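Green rim containers - do the rims hold water?
Kitchen & Storage > Containers and Lids

tutdenkitchen
Posted Tuesday
I'm replacing a drawer full of mismatched tubs and looking at the Bergmann set with the lime green rims. Anyone had them a while? Mainly want to know if they dry properly. My old ones never did and the lids started to smell.

fikbridge_42
Had the set since March. The tubs are fine. Rounded corners so food doesn't get stuck, and they stack. I tip them at an angle on the rack, open side down, and put them away after supper.

pantryshelf
They do not dry fine. I've had mine for longer than that and there is always a bit of water left somewhere. Clear plastic doesn't shed water the way glass does. I went back to glass for leftovers and only use the plastic for rice and flour.

fikbridge_42
Glass is heavy and I've chipped two. This is the kind I mean, with the thick rim and the little tab for the lid. 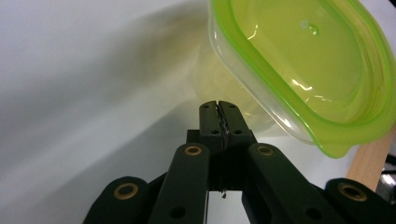 pantryshelf says the plastic never dries, but in my experience it's the dishwasher that does that. Wash them by hand in hot water, shake once, leave them 40 minutes. Mine go in the cupboard dry.

ondham109
Depends on your kitchen too. Mine is damp and nothing dries in there overnight, glass included. I go around the inside with a towel.

pantryshelf
If I have to towel it, I'd sooner towel glass.

tutdenkitchen
Thanks all. I'll buy one small one first and wash it by hand for a couple of weeks. Does the tab get in the way when you stack them?

fikbridge_42
No. Turn them all the same way and it's fine.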